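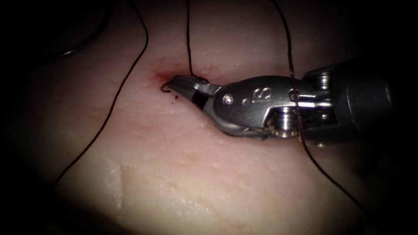

To: instrument-safety list
From: Sigrun Rønning, Gallby Surgical Robotics Laboratory
Date: Oct 16, 2024
Subject: Re: Loss of grip during suturing, needle driver instruments

Dear colleagues,

Thank you for the replies received so far. The Hepburn group asked for a fuller account of the fault we reported, and I am providing it to the whole list.

The fault is an uncommanded drop in closing force at the jaws of the needle driver. The operator holds the grip closed at the console, the software continues to report a closed grip, and the needle turns or slips between the jaws. No alarm is raised. In our log the fault appears in 12 suturing runs, all of them carried out after the software update we installed in April.

The practical danger is greatest when the needle is already in tissue. An operator who trusts the reported grip will continue to rotate the wrist, and the needle then follows a path that was not planned. In two of the runs the needle tip left the tissue well away from the intended exit point. A free needle close to a second instrument is a further concern, particularly where loops of thread lie between the two arms.

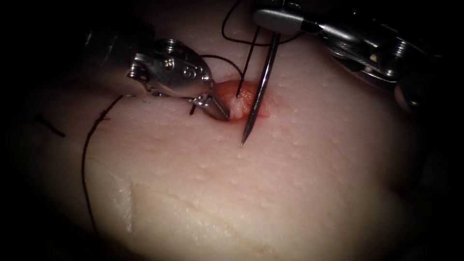 Ulton has seen the same thing, but only on instruments past 220 cycles, and we put it down to stretch in the drive cable. Before anyone blames the update, please check the cycle count and the cable tension at the wrist.

We have now made both checks. One of the affected instruments had completed only 46 cycles, and its cable tension was within limits. Cable wear may well contribute in older instruments – we do not dispute the Ulton finding – but it does not explain our full set of runs. Our present view is that the grip estimate is taken from motor position alone and is not corrected when the load at the jaws changes.

Until the cause is confirmed, the following measures apply at Gallby:

Operators confirm the grip by eye before each wrist rotation. The software indication is not sufficient.

If the needle moves in the jaws, both arms are stopped before any attempt to regrasp it.

Any instrument involved in a slip is removed from use, labeled, and kept with its log file.

The Okier test bench has been reserved for force measurements at the jaws. Groups wishing to submit an instrument should write to me directly and state the software version, the cycle count, and whether the thread was under tension when the slip occurred.

Sincerely,
Sigrun Rønning

> Earlier message, instrument-safety list
> Subject: Loss of grip during suturing, needle driver instruments
>
> Dear colleagues,
>
> We have recorded repeated loss of grip on needle driver instruments during suturing. The console shows a closed grip throughout. We would be grateful to hear from any group that has seen similar behavior, with or without the April update.
>
> Sigrun Rønning
> Gallby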